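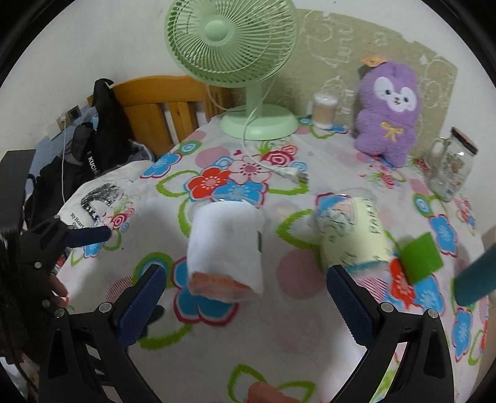 GOVA, 25th November

The flat of Mirko Cirillo has one bedroom, and since October the bedroom has also been a test bench. The table stands near the bed and is covered with a white cloth with big flowers on it, and on this cloth he has been learning which of three hand-held grippers he wants to use for the rest of the winter.

A hand-held gripper is a simple thing to explain to a visitor. It has the same fingers a robot arm would have, but there is no arm. A person carries it, squeezes it, and picks up objects with it, and a camera on the tool looks at what the fingers are doing. Afterwards the recordings are used to teach a robot. The idea is cheap compared with an arm, and it can go to any kitchen or bedroom where there is a table.

Cirillo used to repair coffee machines. He came to robotics by way of an evening course and then a part-time contract with Zundus, a small company that sells recordings of this kind to laboratories. Zundus does not tell its people which tool to use. It asks only that the fingers are always visible to the camera and that both hands carry the same model. So he borrowed one pair each from three makers and began to keep a notebook.

"I had read the data sheets," he told me. "They all say strong, light, precise. I wanted to know which one makes me angry after two hours."

The first pair came from Hrytsenko, and it is the most beautiful of the three. The fingers are milled, the trigger moves like the trigger of a good garden sprayer, and you can close it so slowly that an egg would not notice. It is also heavy. I held one for the time it took him to make tea and my wrist was already asking questions. In the notebook there is a line from the second evening which says only: "Very good. Too much."

The second was a printed design which he built himself from files shared by another contractor. It weighs almost nothing, and if a finger breaks you can print another overnight. The trouble is that the fingers bend. On a hard box this does no harm. On a plastic cup, the tips slide forward at the moment of closing and the cup jumps away.

The third, the Halline, is what he had in his hands when I visited. It has black fingers with small silver screws at the bends, dark blue textured pads on the inner faces, and a dark blue handle. It looks like something between kitchen tongs and a bicycle part. The pads are the reason he likes it. They hold soft things well and they also forgive a bad angle, and after an hour of work most of the angles are bad.

His objects would disappoint anybody who expects a laboratory. There is a clear plastic cup with a paper sleeve in it, which spends much of its life lying on its side. There is a bright green sponge, a small clear container of cotton swabs and a purple plush animal with long ears and a yellow bow. There is a pale green desk fan that was there before the project and has simply been included. Its cord and plug lie across the cloth, and Cirillo leaves them there, for he thinks that a tidy table teaches a robot about tidy tables only.

The cup is the hardest. Standing up, it can be taken by any of the three tools. Lying down, it rolls at the first touch, and the second hand must come in from the other side to hold it. With the Hrytsenko pair he managed this nicely when he was fresh and badly when he was tired. With the printed pair he did not manage it often at all. The Halline was somewhere in the middle at the beginning and became better as he learned to come in lower.

The sponge gives the opposite problem. Every gripper can lift it, but a strong squeeze changes its shape so much that it turns in the fingers, and then it does not land flat. He tried putting a mark on the handle to remind himself where to stop squeezing. It helped for one evening.

By the time of my visit he had written down 1,213 grasps, with a short word after each one: good, slip, late, silly. "Silly" means that he took the wrong object. He had worked six evenings with each pair, and he changed the order of the objects every time so that his own habits would not help the last tool more than the first one. He admits that this is not a proper study. One man with one pair of hands cannot say much about what a smaller person would feel, or a left-handed one.

I asked about the camera, since on all three models it sits above the fingers and looks forward between them. He said that he had stopped thinking about the fingers and now thinks mostly about what is between them. With the Halline the opening is wide and a good part of the table stays in view. The Hrytsenko fingers are thicker near the tip and they hide a small object at the worst moment, just before contact. For a person this does not matter much, as the eyes can look from the side. A robot that learns from the recording has no side to look from.

There are complaints about the Halline too. The screws want tightening around once a week, and the pads collect fluff from the plush toy. The spring is a little too stiff for long sessions. He has written to the maker about the spring and received a polite answer with a drawing of a softer one, which he may order if the price is reasonable.

The Hrytsenko pair goes back to its owner next week, in the foam box it came in. The printed one stays in a drawer under the bed, in case something breaks. When I was putting on my coat he had already gone back to the table and was trying the cup again, this time with the left hand first.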